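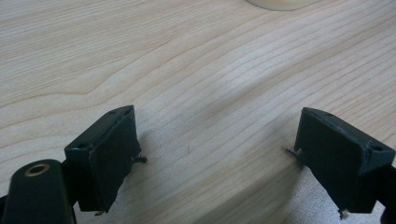 The joinery workshop at Skellard occupies a former seed store at the edge of Brornwood, and has made tables for 3 decades of the owner's working life, first for pubs, then for schools, and now mostly for private kitchens. The owner, who asked to be referred to by trade alone, agreed to an interview on one subject: pale wooden tabletops, how they are cut, how they are finished and what happens to them once people start eating off them.

The conversation took place in the finishing room, where tops are kept flat on bearers until the last coat has cured. The room is held at a steady temperature and the door to the machine shop stays shut.

Pale tops now account for most orders. The joiner puts the change down to smaller kitchens and to customers who have lived with dark furniture and grown tired of it.

"A dark top takes light out of the room. In a narrow kitchen with one window you notice that by three in the afternoon. A pale top gives some of it back. The cost is that a pale top records everything. Tea, beetroot, the ink off a newspaper. People should know that before they order one."

Maple and birch are the timbers most often asked for, and customers often cannot tell them apart. The joiner does not regard this as a failing. With both boards planed and sitting under the same lamp, the trade sometimes has to look at the end grain or pick the board up.

"Maple is heavier and harder. Birch is a bit more open and it can go woolly under a blunt cutter. Once there's a finish on and a plate on top of that, the difference is in how it dents. Colour won't settle it. I have had maple come in creamier than birch and the other way round, from the same yard in the same month."

The grain figure is a separate question, and it was the one on which the interview spent longest. A board sawn tangentially, so that the saw passes across the curve of the growth rings, shows arches on its face. The trade calls these cathedrals. A board sawn closer to the radius of the log shows lines that run more or less side by side. Most boards of any width contain both, with the arches where the cut lies flat to the rings and the straighter lines towards one edge, where the rings stand up steeper.

"Customers point at the bend and ask if it is a fault. It isn't. It is the shape of the tree. What they are looking at is a stack of cones, sliced down the side. Where the lines bunch up the tree grew slowly, or the cut has gone through at a steeper angle. Where they spread out it's the opposite. You can't say which from the face alone. You have to see the end."

The practical consequence is movement. A flat-sawn board shrinks and swells across its width more than a quarter-sawn one, and tends to cup away from the heart. For a kitchen table the joiner will use flat-sawn stock but limits the width of each board, and fixes the top to its frame with slotted brackets that let the timber move.

"If somebody screws a solid top down tight, it will split in its first winter with the heating on. I get those in for repair. The repair is usually to fill or re-joint the split and then throw the screws away."

Arrangement of the boards is done by eye. The boards are laid out on trestles, turned and swapped until the lines run into one another without an abrupt change at the joint. The common advice to alternate the direction of the heart from board to board is followed only loosely at Skellard. The joiner prefers to put the best face up and let the frame keep the top flat.

"Alternating gives you a washboard if it moves. All one way gives you a single curve, and a single curve can be held down. I know people who would disagree. They can make theirs their way."

Surface preparation follows a fixed order. The glued top is planed, then scraped, then sanded in stages, with the surface dampened and left to dry before the last pass. Water raises the cut fibres, which are then taken off. Without that step the first spilt drink would do the same thing in the customer's house, leaving a rough patch the size of the spill.

The joiner stops sanding earlier than many customers expect. On hard, close-grained timber a very fine abrasive polishes the surface, and an oil finish then has difficulty getting in.

"It feels wonderful and it performs badly. You want it smooth to the hand and no smoother. Past that point you are doing it for the photograph."

Two finishes are offered. The first is a water-based lacquer in a matt grade, sprayed in thin coats. The second is a hardwax oil from Ditero, applied by pad and buffed off. Clear oil darkens pale wood and pushes it towards yellow, and for that reason the workshop uses the version with a small amount of white pigment. Used correctly the pigment should not be visible as white. It should bring the oiled timber back to the colour it was when bare.

"The complaint used to be that the sample was cream and the table came out like honey. So now the sample gets the finish that the table will get, and it sits on a windowsill for a month before I show it to anybody. Light alters it. There is no finish that stops that completely, whatever the tin says."

Matt surfaces are the default. A glossy top shows every flaw in its flatness, as the reflection of a window bends wherever the surface does. Matt also conceals fine scratches for longer. Its weakness is burnishing: the place where a forearm or a plate rests most often is gradually rubbed to a low shine, and the rest of the top then looks dull beside it.

"With oil you can bring it back. Clean it, go over the whole top with a fine pad, put on a thin coat and wipe off all you can. With lacquer you are stuck with it until you refinish. That is really the choice. Lacquer is less work each year and more work at the end."

On daily care, the advice is brief. Wipe with a cloth wrung out in plain water, then with a dry one. Use a little washing-up liquid for grease. Avoid scouring pads, bleach and furniture polish containing silicone, which gets into the timber and causes later coats to draw back into small craters. Deal with spills the same day.

Crockery causes more wear than customers suppose. The glaze on a bowl or mug normally stops short of the foot, so that the piece does not stick to the kiln shelf, and the bare ring left underneath can be as coarse as sandpaper. Dragged across a matt top it leaves short curved scratches, often grouped in front of each chair.

"Turn your bowls over and run a thumb round the foot. If it catches, rub it down on a bit of wet abrasive paper. It takes a minute for each one. I've told people this for years and I think very few have done it. They buy place mats."

Place mats bring their own trouble. A mat left in one position keeps light off the wood, and a pale rectangle appears when it is finally moved. Rubber-backed mats are worse, as some react with the finish and leave a tacky patch. Cork or plain cloth is recommended, moved about from week to week.

Heat marks are the most common reason for a call. A white ring is usually moisture trapped in or just under the finish, and on an oiled top it will often fade if left alone for a few days. A dark ring means that water has reached the timber, or that something containing iron has stood wet on it. Dark marks can be treated with oxalic acid, but the joiner prefers to do this in the workshop with gloves and ventilation, and with the whole top treated at once to avoid a bleached spot.

Prices were discussed last. A small oiled table for two starts at 700 pounds. A table to seat six is 2,000 pounds in birch, and the largest made at Skellard, with an extending leaf, is 4,000 pounds in maple. The leaf adds more to the cost than its size suggests, as it must be cut from the same boards as the main top and then kept in similar light if the colours are to stay together.

"People put the leaf in a cupboard and bring it out at Christmas. By the second year it doesn't match. I ask them to keep it in the table for the summer, even if they don't need the length. Some of them do."

The workshop also sells cheaper tops with a veneered face, bought in as panels from Heinonen and edged by hand. The joiner has no objection to veneer. It moves very little and is suited to rooms with underfloor heating. The limit is in repair, as the face can be sanded lightly once or perhaps twice before the core begins to show.

For anyone choosing between the two, the suggestion is to look at the edge and the end of the top. On solid timber the lines on the face carry over the edge and down the end as curved rings. On veneer they stop at the corner, or a separate strip begins there with lines of its own.

Orders placed now will be made in April. Sample boards in both finishes can be borrowed from the workshop on a Friday, and the joiner asks that they are kept for at least a week, looked at by daylight and by lamplight, and returned with whatever has been spilt on them.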